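Notes from the Gittins open day

The Gittins reuse shop opened its sorting building to visitors on Feb 2, 2021. I went on the morning tour, which cost $6 and left from the side door by the loading bay. Loukia Antoniadis led it. She has worked there since the shop was still in the old dairy.

We started in the intake room, where donations are weighed and tagged. Furniture goes to the left, and books and kitchen goods go straight through. On a normal day they take in 155 bags and boxes. Clothing goes out on a truck to Plestance every other evening and isn't handled on site at all.

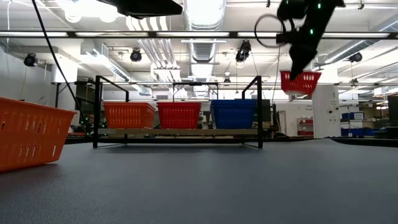 Small household goods take up most of the second floor. Tibor Boros runs that section and sets the prices, usually without looking anything up. Glassware gets checked for chips under a lamp, and anything with a cord goes to the repair bench first. Plastic storage gets the least attention and sells the fastest. The slotted baskets, in orange, red and blue, are the kind of thing people buy for a closet or a mudroom, and the blue ones were stacked one inside another on a low wooden shelf. Most of them go for under a dollar.

The repair bench was the best stop. Henrike Eichhorn was rewiring a floor lamp and answered questions while she worked. She turns down microwaves and anything with a swollen battery.

The tour ended in the shop. I bought a bread pan and two paperbacks. Parking is on the street only, and the next open day is in May.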